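Mirkska's tidy-up kit goes on sale, and I've had a go with it
July 5, 2018

If you've been following the office robot business at all, you'll know that Mirkska has been promising an add-on kit for its two-armed machine since last November. Well, it's out! The firm opened its order book this morning, and I spent a good part of the week before that at its Grileswood office watching the thing work and getting in its way.

The kit is called Grakton, and you don't get a whole robot in the box. You get 2 grippers with proper fingers, the wiring to go with them, and the software that tells them what to do with doors, shelves and the sort of stuff that ends up on shelves. You need to own the Mirkska base machine already, or hire one, and I'd guess that most early buyers will hire.

What I liked straight away is that they've picked such a dull job for it. Every trade show I go to has a robot pouring drinks or waving at children, and here's one that opens a cupboard and deals with the files. I've worked in offices for years and I can tell you that opening a cupboard and dealing with the files is most of what goes on in them (the rest is looking for a charger).

I asked if I could see it on ordinary furniture and they said that ordinary furniture was all they had. So we used one of the cabinets out on the main floor, next to the desks, with people getting on with their day.

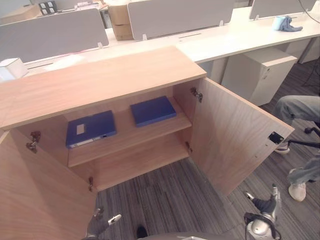 Grakton's grippers at the open cabinet, with two blue file boxes on the shelf.

Doors are the hard bit, I was told, and I can believe it. A cabinet door swings, so the hand has to follow it round in a curve and let go at the right moment, and two doors means doing the whole thing again the other way. On my first morning it took its time over this — long enough for me to drink most of a coffee. By the last day they had loaded a newer version of the software and it was a good bit brisker, though I could still have beaten it without trying very hard.

File boxes it manages better than I expected. It likes them lying flat, with a bit of space in front, and it goes in low and steady. Where it struggled for me was with a box pushed right up to the back of a shelf. Twice it stopped, backed off and asked for help on the tablet, and I had to drag a little marker on the screen to show it where to take hold. That's fine when you're sitting there anyway. It would drive me up the wall if I was in another room.

It's quiet, I'll give it that. The arms make a soft whirr and you stop hearing it after a while. Nearly everyone I spoke to in Grileswood said they'd forgotten it was switched on, and one of them had been sitting right by it all afternoon.

Setting up was easier than I'd feared. The grippers came on and off without a fight, and then you walk the robot through each cupboard once so that it learns where the handles and shelves are. Move the cupboard and you have to do it again, which caught me out when I nudged one with my hip. The booklet is 437 pages long if you print it, so please don't print it. The short guide at the front covers almost everything I needed.

Now, money. Mirkska isn't putting a sale price on its page and wants you to ring for a quote, a habit I can't stand. Hire is simpler: the kit is 400 pounds a month on top of whatever you pay for the base machine, and you can send it back after 7 months with no charge. Support is being handled by Chatzigeorgiou, the same repair firm that looks after the base machines, so existing customers keep the same phone number.

Would I get one? For my own little office, no, I've only got the one cupboard and I quite like the walk. But if you run a records room, or a big floor where things are forever being fetched and put back, I'd ask for a trial and give it your most awkward cabinet first. Orders placed now go out from the end of the month, and the Grileswood office is taking bookings for demos if you'd like to try it for yourself. Wear comfy shoes, there's a lot of standing about!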